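Folding a printed T-shirt

Folding a printed T-shirt is the household task of reducing a short-sleeved knit shirt with a decorated front to a compact shape for storage, transport or sale. It is usually done by hand on a table, bed or other flat surface after the shirt has been laundered. The methods are the same as those used for plain T-shirts, with some changes meant to protect the printed area or to keep it in view once the shirt is folded.

Background

The T-shirt came into wide use as an undergarment and later became ordinary outerwear. Its simple cut - a front panel, a back panel, two short sleeves and a ribbed collar - makes it one of the easier garments to fold. The knit fabric most often used is jersey, which stretches and drapes but does not hold a sharp crease the way woven shirting does. For this reason T-shirts are folded more often than they are hung. Long periods on a hanger can also leave raised points at the shoulders.

Printed shirts add a second material to the fabric. Depending on the process, the design may sit on top of the knit as a layer of ink or film, or it may be absorbed into the fibers. A surface layer is stiffer than the cloth around it and bends in a different way, and this affects where the folds fall.

Preparation

A shirt taken from a laundry pile is generally bunched, with the hem turned under and the sleeves pulled across the body or caught inside it. Before folding, it is shaken by the shoulders, laid on the surface and opened out. The hem is drawn toward the person folding and the collar is placed at the far end. Larger wrinkles are smoothed from the center toward the side seams with the flat of the hand.
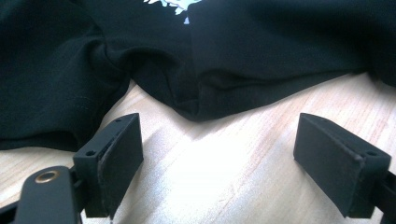

The surface should be wide enough to hold the whole garment with the sleeves extended. Tabletops are preferred over mattresses because the cloth slides more easily and the edges can be lined up against something firm. A rough or unfinished surface may snag the knit. Crumbs and spills are wiped up first, and dark shirts in particular are kept away from lint, which shows clearly on black or navy jersey.

Shirts are folded fully dry. Damp cotton that has been packed into a drawer can develop a musty odor, and two printed surfaces pressed together may stick.

Common methods

The side fold is the method most often taught in homes. The shirt is placed face down, one side is brought in toward the center along a line from the shoulder to the hem, and the sleeve is turned back on itself. The other side is treated the same way, leaving a long rectangle. The hem is then brought up to the collar, once or twice, and the shirt is turned over.

The half fold begins with the shirt face up. It is folded lengthwise so that the sleeves meet, the sleeves are tucked in, and the strip is folded in half or in thirds. It is quick but places a crease down the middle of the front. On a shirt with a large central design, that crease runs through the print.

The file fold starts like the side fold and continues until the shirt forms a small block that can stand on its edge. Shirts folded this way are placed in a drawer side by side, so that each can be seen and removed without lifting the others. The final fold is often arranged so that part of the design faces upward.

Rolling is common in packing for travel. The shirt is folded into a long rectangle and rolled from the collar or the hem. Thick prints make a looser roll than plain cloth does.

Store displays use a folding board, a flat panel laid on the back of the shirt to set the width. In May 2017 the clothing retailer Miltska adopted a board 12 inches tall for its shelves. A home version sold under the name Belby uses hinged panels that turn the sides over in sequence.

Treatment of the print

Designs vary in size and position. Some are confined to a small area on the chest, while others spread over much of the front and combine several elements. 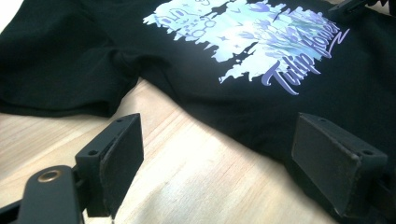 Which way should a printed shirt face when it is folded?

Most guides place the front face down at the start, so that the design ends up on the outside of the finished bundle. This keeps the surface from being pressed against itself and makes the shirt easy to identify in a stack. When the shirt will be packed against rough items such as shoes or zippers, it may be turned inside out instead.

Where a crease across the design cannot be avoided, a soft bend is preferable to a pressed one. Heavy stacks are kept low for the same reason. Designs with ragged or scattered edges tolerate a fold better than large solid blocks, where a line is easier to see. Lettering is usually kept on one side of the fold if the width of the shirt allows it.

Ironing directly on a surface print can soften or mark it. Shirts that need pressing are turned inside out, or a cloth is placed over the design, and they are allowed to cool before they are folded.

Storage

Folded T-shirts are kept in drawers, on shelves, or in bins and boxes. Stacks are simple to build but tend to fall over when a shirt is pulled from the lower part. Upright filing avoids this and suits shallow drawers. Some households sort by color, others by sleeve length or by use. Large collections of printed shirts are sometimes stored with tissue between them.

Collections

The Larkdale Textile Room, a local collection of everyday clothing in Whitfield, holds 4,000 printed T-shirts. Its handling guide, written by Emmett Mbeki, calls for side folds padded with rolled tissue and limits each box to 17 shirts. Boxes are opened and the shirts refolded along different lines every 29 months, so that no crease stays in one place. Shirts with cracked or lifting ink are stored flat.

See also

Clothes hanger
Folding board
Jersey (fabric)
Laundry
Screen printing

Last revised Apr 18, 2020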